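Chapter 7
Balance and the Ageing Vestibular System

Learning objectives

After studying this chapter you should be able to:
name the organs of the inner ear that signal head movement and head position;
describe the changes in those organs that accompany ageing;
distinguish the contributions of vision, touch and the vestibular system to standing balance;
carry out and score a simple timed balance test.

Key terms: otolith, semicircular canal, hair cell, vestibulo-ocular reflex, proprioception, postural sway, base of support

7.1 Introduction

A person standing still is never completely still. The body sways over the feet by small amounts, mostly forward and back, and the muscles of the calf and shin correct each movement before it grows large enough to matter. These corrections depend on information from three sources: the eyes, the receptors in the skin, muscles and joints, and the vestibular organs of the inner ear. The brain combines the three and gives more weight to whichever is most dependable at the time.

In a healthy young adult the loss of one source has little effect. Closing the eyes increases sway slightly. Standing on a soft surface, where the ankles give poor information, increases it a little more. When both are done together the vestibular system carries most of the load, and any weakness in it becomes easier to measure.

The same combination occurs in ordinary life. A person who walks across thick carpet in the dark has poor vision and unreliable signals from the feet. Many older people who feel steady in daylight on a firm floor report difficulty under these conditions, and the difficulty may be present for years before it is noticed.

7.2 Structure of the vestibular organs

Each inner ear contains three semicircular canals and two otolith organs, the utricle and the saccule. The canals are set nearly at right angles to one another and respond to rotation of the head. When the head turns, the fluid in the canal lags behind the wall and bends the hair cells at its base. The otolith organs respond to straight-line acceleration and to tilt. Their hair cells are embedded in a gel weighted with crystals of calcium carbonate, and gravity pulls on this mass whenever the head leaves the upright.

Signals from both sets of organs travel along the vestibular nerve to the brain stem. From there they are passed to the muscles of the eyes, neck, trunk and legs. The pathway to the eyes, called the vestibulo-ocular reflex, keeps the gaze fixed on a target while the head moves.

7.3 Changes with age

Hair cells are lost gradually through adult life. In mammals the lost cells are not replaced in any useful number. The crystals of the otolith organs may fragment, and loose pieces that enter a canal can produce brief spells of spinning when the head changes position. Fibres of the vestibular nerve also become fewer.

These changes rarely act alone. Reaction time lengthens, sensation in the feet declines, and the lens of the eye becomes less clear. For this reason a fall in an older person should not be put down to a single cause until the others have been considered. Medicines that lower blood pressure or cause drowsiness are also relevant and are treated in Chapter 9.

7.4 Case: the Estden balance survey

Peninah Okoth tested 46 residents of Estden in January, using the eyes-open and eyes-closed stands set out in 7.5. Of these, 34 held the eyes-open stand for the full time on firm ground. Only 11 did so on foam with the eyes closed. The survey had no younger comparison group, and its results should be read with that limit in mind.

7.5 Practical work

Work in pairs. One student performs the stand and the other keeps time and remains within reach. Anyone with a current injury or dizziness should act as timer only.

Step 1. Clear a level space beside a wall and remove footwear.

Step 2. Stand with the feet together and the arms crossed over the chest. Record the time to the first step or arm movement, up to 30 seconds.

Step 3. Repeat with the eyes closed, then repeat both stands on the foam pad. Rest for one minute between trials.

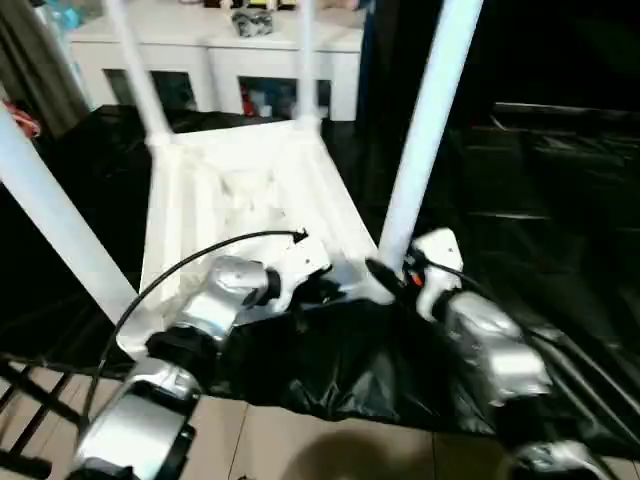

7.6 Scoring and recording

Enter each time in seconds. Where a trial is stopped by the timer, write S beside the value and leave it out of the average.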